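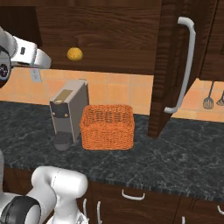
Figure 4. Simulated kitchen used in the planning runs, with the white arm at the upper cabinets and a cabinet door open.

4.2 What to buy first

We had 3000 dollars left in the equipment line when we sat down to plan the kitchen work, and it will surprise no reader who has kept a lab budget that we spent it on paper several times over before ordering a thing. Our first wish was a full counter with cabinets, built by Werkix to match the simulated one in Figure 4. Their quote was fair, but the delivery date was August, and we had students waiting.

So we let the simulator do our shopping for us, so to speak. We ran 408 episodes across 9 kitchen layouts and kept a simple tally of which fixtures the arm had to deal with in each task. Cabinet doors and their handles came up in 121 of them, far more than we had guessed - and so a pair of hinged doors from Grorititz went to the top of the list. Small countertop goods we were happy to gather from our own homes.

The spare gripper fingers from Pamitz were a harder choice, and we went back and forth on them for longer than we care to admit. In the end we ordered one set and put the second into next year's request.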